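Wednesday, October 30, 2024

Up way too early again, so I sat in the kitchen with my coffee and finally added up the word count. 3,784! That's for the whole Trindden walk, start to finish, and the newsletter wants 2,000. I cut the bit about the bus (sad, I loved the bus) and most of the lunch at Dornora, and I'm still at 2,766. I have no idea what else can go. Maybe the geese.

It rained until noon, so no walk. I made the lentil soup with too much cumin and ate it anyway, then cleaned house a little, the kind of cleaning where you wipe one shelf and end up reading old postcards on the floor for an hour. Found the one from Zuderora with the crooked stamp!
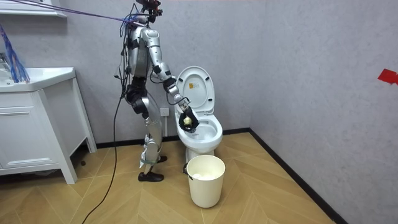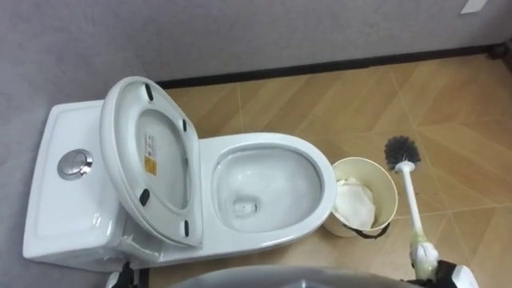

*Robot by a toilet*

After supper I went back to the draft. The opening is the trouble, I think. I spend forever getting out of the parking lot, and the good part is the ridge, where the fog lifted and we could see clear down to the river. So why not start on the ridge? I moved it up top and it reads so much better already, though now the sandwich shows up before I've bought it. Fix tomorrow.

Also need to call Šimek about resoling my boots before November, when they get swamped. The left heel is worn right down on the outside and my knee is starting to complain about it.

Bed. Wind's picking up and I left the rake out.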